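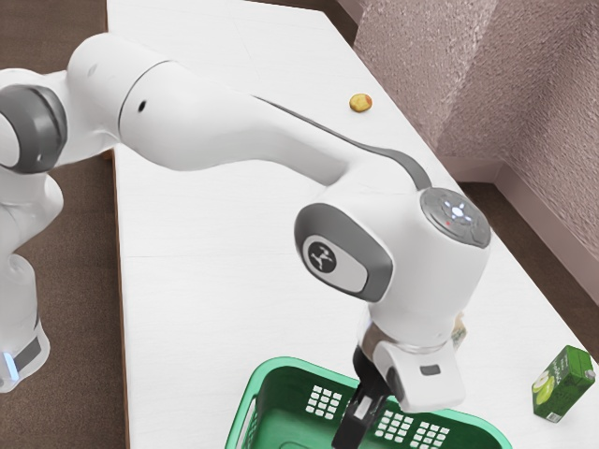
Chapter 5
What the Arm Costs After You Buy the Arm

Reading time: 5 minutes

Every equipment budget begins with a number somebody liked. At Warkach, a grocery packer we'll follow through this chapter, the number was the price of one robot arm, and Kendra Chisholm wrote it on a whiteboard in July. By the following Tuesday the board was full and she was writing on the window.

The arm was the easy line. Then came the gripper, the table, the baskets, the floor space and the simulation license, so that the packing job could be tried on a screen before anyone drilled into concrete. 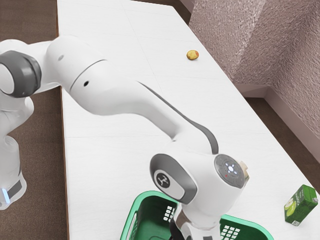

Figure 5.1. Simulated packing cell with arm, table and green basket.

Chisholm wanted to skip the simulation. Her planner, Rocío Núñez, asked what she would pay to move a bolted base 2 feet to the left. The license stayed in.

Look at the carton by the right edge of the table. Can the arm get to it? Could it do so all day, next to a wall? Questions like these belong in the plan before the purchase order, when they cost an afternoon. Afterward they come with an invoice.

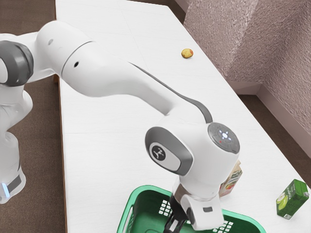 Figure 5.2. Gripper lowered into the basket, cartons nearby.

Grippers deserve their own line, and usually their own argument. A carton has flat sides and a predictable shape. Fruit has neither, and the salesperson's demo will be done with cartons. Núñez put 200 test picks of produce into the contract – the vendor, Standia, called this unusual and then signed.

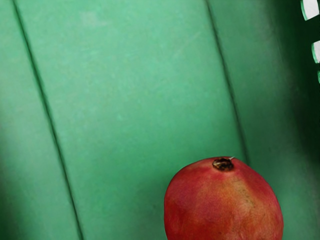 She also budgeted for spare fingers, a second camera and someone's wages while the line was down. Chisholm crossed out the wages. They reappear in Section 5.4, considerably larger.

Before reading on, list every item you would buy for a cell like this one. Put a price beside each, then set the list aside until Section 5.2.

Shares: 1827 | Comments: 2
Back to top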